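Allness swap shelf passes 2917 items in its first season

The swap shelf at the Allness branch library has had a wonderful first season! Between its opening in March and the end of July, 2917 small household items changed hands, from egg timers and reading glasses to jigsaw puzzles with every last piece still in the box.

Phone cases have been among the most popular finds, along with paperbacks and seed packets.
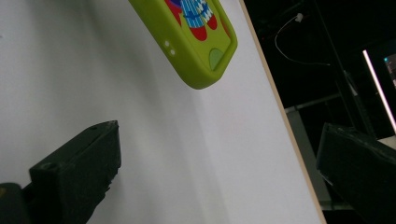
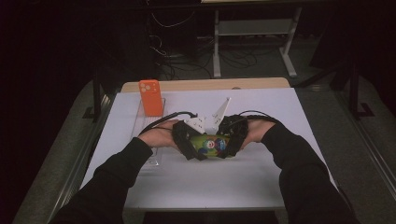
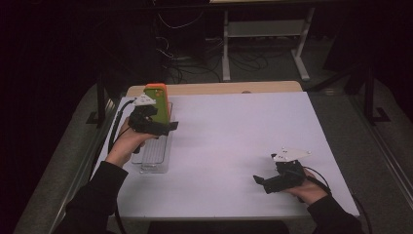 One reader from Drirkuvwood wrote in to say that she had dropped off two cake tins in May and come home with a bread knife, a kite and a Spanish dictionary, and that she would love to see evening hours, as the shelf closes at 5 p.m. and plenty of people in her town don't get off work until six.

Good news on that front: starting in September the shelf will stay open until 8 p.m. twice a week. It is also moving out of the hallway and into the old periodicals room, where there will be space for bigger things such as lamps and folding chairs. The Prudari Street branch opens a shelf of its own the same month, with 430 items already set aside to get it going.

Anything clean and in working order is welcome, as long as one person can carry it. Car seats, bike helmets and medicines can't be accepted. No library card is needed, and there is no limit on how much you take home. Parking is free in the Unnithan Avenue lot after 4 p.m.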